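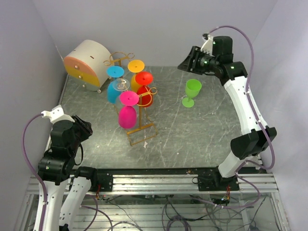

Gotura two-arm cell: gripper faults during the goblet task
Frequently asked questions
Last updated May 22, 2021

What is fault 1417?
The controller logs 1417 when a gripper's measured opening differs from its commanded opening for longer than 140 milliseconds. Both arms hold position. The rail stays powered.

What happened at Flultdale?
The right arm was lowering a goblet toward the rack when its gripper stopped reporting. The controller used the last good reading and opened the fingers early. The goblet fell and the stem broke. Nobody was hurt. The cell was down for 30 hours.

Was it a software error?
In part. The data line had worn through where the cable passes over the elbow joint. Release Semeniuk 2 should have treated the missing reading as a fault and did not. Semeniuk 3 does.

Does the left arm need the same inspection?
Yes. Check the full cable run on both arms, from the wrist bracket to the base. Replace any cable with a flattened or shiny section. Tape is not an accepted repair.

Can I clear 1417 from the console and continue?
Only if the gripper is empty. If it is holding glassware, support the piece with the teach pendant in hold mode and a second person at the stop button. Then open the fingers in manual.

Why does the fault show up more with the rack than with single goblets?
Reaching over the rack bends the elbow further and pulls the cable tighter. Leave some 30 mm of slack at the elbow, measured with the arm fully extended.

Do I have to remove the other objects before a restart?
Remove broken glass and anything that has moved. Re-teach the rack position if the foot has shifted.

Where do replacement cables come from?
Londeo supplies them as a matched pair. Sets shipped before November have the shorter strain relief and should be returned unused.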